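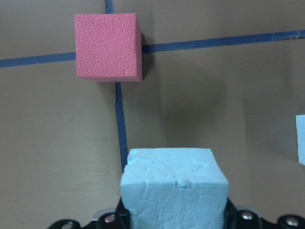 Figure 4. Wrist camera view during a lift in the sorting task. Photo: Heike Ehlers.

4.2 Grip faults on worn cubes

The most common fault in the August runs was a grip that the controller reported as good when the cube was in fact sliding. We first took these for planning errors. Levente Bodnár went back through the logs and found that the planned paths were fine - the fingers had closed at the right spot, the width reading had settled, and the arm had started its lift on time. The cube then slipped down between the fingers, and in the worst cases fell back onto the mat on its edge and rolled into a neighboring cell.

The cause was in how we set the closing width. Each color of cube was given one target width, measured on new foam at the start of the project. Foam that has been squeezed many times gets softer and its surface starts to crack, as on the light blue cube in Figure 4. A soft cube gives way sooner, so the fingers reach the target width with less force behind them. The Dumeck controller checks width only. It had no way to tell a firm hold from a weak one.

Of 3,179 lifts in the log, 36 ended in a drop that was scored as a success at the time. Those runs have been rescored, and the rates in Section 5 use the new scores.

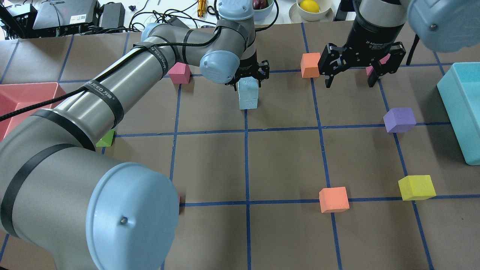
A dropped cube mattered more when both arms were working over the mat. The planner keeps the arms apart using the cube positions it last saw, and it did not look again after a lift that was marked good. On 2 occasions the other arm came down on a cube that was no longer where the planner had it. The force limit stopped the arm both times and no one was near the table, but we treated both as safety faults and paused the runs at the Noltthorpe lab until the check had been changed.

The new check reads motor current as well as width and holds the cube just above the mat for a short pause before the full lift. If the current falls during the pause, the arm puts the cube down and asks for a fresh look from the head camera. This makes each lift slower. We also now replace cubes on a fixed schedule - before, they were changed only when a piece came off. The Kushnir planner itself was left as it was.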